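Drawer Trays for Small Clothes: Setting Up and Keeping Them Tidy

Updated August 9, 2024

Socks, thin gloves and small cloths are easiest to find when each one has its own square. A compartment tray with a lid does the job in a drawer, on a closet shelf or in a suitcase.

Before you buy

Measure the inside of the drawer, front to back and side to side, then measure the height with the drawer closed in its frame. Drawer runners often take more room than you expect. Leave a little space on each side so you can get your fingers in to lift the tray out. The Clumik tray we use at home holds its shape when it is full. The Priren one is cheaper but bows in the middle if you carry it by the ends.

Washing the tray

Use warm water and a drop of dish soap. An old toothbrush gets lint out of the corners. Stand the tray on its side to drain and let it dry completely before anything goes in. Do not use scouring powder on a clear lid.

Sorting

Tip everything into one basket first and work out of that. Start with the tray empty, take the lid off, and keep both next to the basket so you are not reaching across the room. Pull out the dark pieces, then the light ones. Anything with a hole goes straight to the rag bag.

Folding

Lay the piece flat, fold it in thirds lengthwise, then roll from the toe or the short end. Stand the roll upright in the compartment. Thick winter socks may need two squares, or a different box. We move ours out in April.
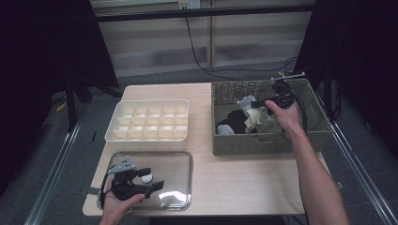 One reader wrote in that she skips the lid altogether in a drawer and only puts it on for travel, and that she lines the basket with a pillowcase so loose threads don't catch in the weave. The pillowcase is worth trying if your basket is rough inside.

Labels

Masking tape on the rim is enough. Peel it off and replace it when the contents change. Tape left on for more than 7 months tends to leave glue behind, and a little cooking oil on a paper towel will take that off.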